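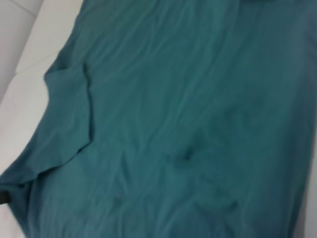
Folding room and garment table — inspection checklist with comments

Site: Gavalas laundry and linen, back folding room
Checked by: Pendo Ndung'u
Date: 15 Dec 2020
Form issued by: Kerska Safety Services
Marks: OK / FIX / N/A. Comments are mine.

1. Table surface clean, smooth, no snags
OK. I ran a bare hand over both tables. The form wants this done with a "test cloth" but doesn't say what kind, so I used my hand.

2. Joins between table sections level
FIX. The join on table 2 catches a fingernail. I was told it had been sanded in October. If it was, it was sanded somewhere else. A knit shirt dragged over it will pull sooner or later.

3. Table height suits the people using it
FIX. The sheet on the wall says "adjustable." The legs have holes for it and the pins are rusted in. That isn't adjustable. Two of the folders are a good deal taller than the rest and stoop all shift.

4. Floor dry and clear, mats flat
OK at the tables. FIX by the door, where the mat corner has curled up. Someone put tape on it and the tape has let go.

5. Lighting even over the work, no glare
OK. Dark colors can be checked for stains without carrying them to the window. I tried it with navy and with green.

6. Garments checked for pins, tags and sharp items before folding
FIX. The log shows a tick in every box for the whole month, all in the same pen and the same slant. I don't believe a log like that. The jar for found pins was empty and had dust in the bottom.

7. Garments laid flat before the first fold, sleeves and edges out from under
See comment. The training card says "lay flat and smooth." Most shirts I watched went down loose and got folded anyway, with one side brought over and a ridge left standing where the layers don't meet. It's not a danger to anyone. It does mean the shirt gets opened and done again at packing, and the same wrists do the work twice. I'd like to see the re-fold numbers before anyone tells me this is under control.

8. Stack height within limit
FIX. The limit on the card is 23 shirts. I counted one stack at 82. The answer I got was that T-shirts are light. They are, until the stack goes over onto the steam line.

9. Carts: wheels, brakes, load plate
Cart 146: FIX. The brake holds on one side only. The rest are OK, though I'd like to know how the Trolik carts passed the last check with no load plate on any of them.

10. Steam press guard and stop button
OK. Pressed the button twice and the press stopped twice. Guard screws tight. Best thing in the room.

11. Extension cords
FIX. One Transka cord rated at 2000 watts, with a steamer and a space heater both on it. Unplugged the heater while I was there. I expect it's plugged in again by now.

12. Exit clear
OK on the day — they knew I was coming. Scuff marks on the wall show where the carts normally stand.

13. First aid box
OK, stocked. Eye wash in date.

Follow-up: items 2, 8, 9 and 11 before the next shift rota goes up. Items 3, 4 and 6 within the month. I will look at them myself and won't accept an email saying they're done.

Signed: P. Ndung'u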